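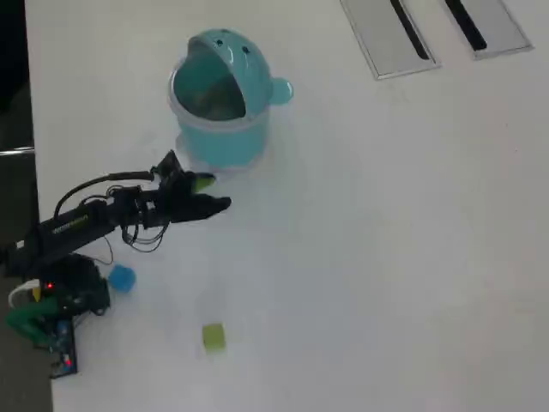 About the Jalero School

The Jalero School is an independent day school for children from kindergarten through eighth grade. It stands on the east side of Bovdale, at the top of Tsakiris Street, and serves families from the town and from the neighboring community of Ivbridge. The school is governed by a board of trustees and is operated on a nonprofit basis. It has no religious affiliation.

Our History

The school opened with 34 pupils in two rented rooms above the former Bovdale post office. Its founders were parents who wanted their children to be taught in small groups, with a full hour of reading each day and time outdoors in all seasons. The present building was purchased from the county when the Tsakiris Street grade school closed, and the upper floor was restored before classes moved in. The original maple floors and the bell over the south door were kept. The bell is still rung at the start of the school year and on the last afternoon in June.

A library wing was added later on the site of the old coal store. It houses the general collection, two reading rooms and the Ivbridge local history shelves, which were given to the school when the Ivbridge reading society closed its doors. Members of the public may consult the local history shelves by appointment during term.

Our Mission

The Jalero School exists to give every child a sound grounding in reading, writing, mathematics and science, and to teach habits of care and honest work. We hold that children learn well when they are known by their teachers, and we limit our enrollment for that reason. There are at present 81 pupils on the roll, and no class is larger than 12.

Teaching and Curriculum

Pupils in the lower grades remain with one lead teacher for two years. From fifth grade onward, subjects are taught by separate teachers, and each pupil is assigned an adviser who meets with the family in the fall and again in February. Spanish is taught in every grade. Music is required through sixth grade and may be continued as an elective.

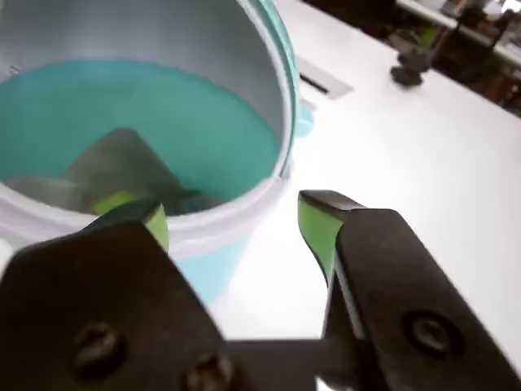 Written reports are issued twice a year. Letter grades are given only in seventh and eighth grade, when pupils begin to prepare for high school entrance. Homework is not set in the lower grades apart from reading at home.

Admission and Tuition

Applications are received from the first of February for the following school year. Families are asked to visit the school while it is in session before applying. Children entering third grade or above spend one morning with their prospective class. The school admits pupils without regard to race, color, religion, or national or ethnic origin.

Tuition is set by the board each spring. Assistance is available to families who show need, and the awards are made separately from the decision to admit. Brothers and sisters of current pupils are given priority when places are limited, but a place cannot be guaranteed.

Getting to the School

The school bus runs from Ivbridge each morning and afternoon, with 3 stops along the river road. Families who drive should use the lower gate on Tsakiris Street, as the upper drive is reserved for the bus and for deliveries.

The school office is open on weekdays during term from eight until four. Requests for a prospectus may be made in person or by mail.

Page last reviewed June 14, 2021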